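How to clean a second-hand LP before you play it

Most used metal records are dirty in ordinary ways: dust, fingerprints, and a film left by old cleaning sprays. You can fix a lot of that at the kitchen sink. I used this method on a Mladenović double LP that came out of a garage in Tirport and had not been sleeved properly for years.

You will need:

A carbon fibre brush
Two clean microfibre cloths
Distilled water
Isopropyl alcohol
Dish soap with no colour or scent
A dish rack
New inner sleeves

Mix 200 mL of alcohol with 800 mL of distilled water and add one drop of soap. Don't use this on shellac 78s. Alcohol damages them.

Brush the record dry first. Hold it by the edge and label and follow the grooves. Skip this step and you will push grit into the vinyl. 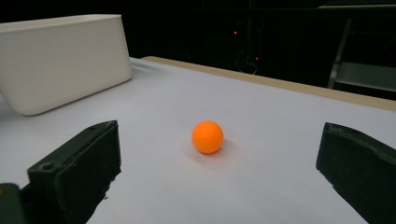 Check for warps next. Put the record on the turntable with the tonearm locked down, switch the motor on and watch the edge from the side. A slow rise and fall of a millimetre or two will usually track. Anything worse should be flattened before you bother washing it. Keep a lamp low and off to one side so you can judge the height. The orange ball on the white tabletop throws its soft grey shadow to one side, and a raised edge will do the same on the platter mat. If the shadow widens and narrows as the record turns, you have a warp.

Now wet a cloth with the mix and wipe with the grooves, 6 turns each side. Keep the label dry. Rinse with plain distilled water on the second cloth, then stand the record in the rack. Leave it for an hour, longer if the room is cold.

Don't put it back in the old inner. My copy of the Clernier split went back into its paper sleeve and picked up the same grit again.

Play one side all the way through, then look at the stylus. A bit of fluff is normal the first time. If there is still crackle in the quiet intro, wash it once more. Noise that comes back at the same spot every turn is a scratch, and washing won't help that.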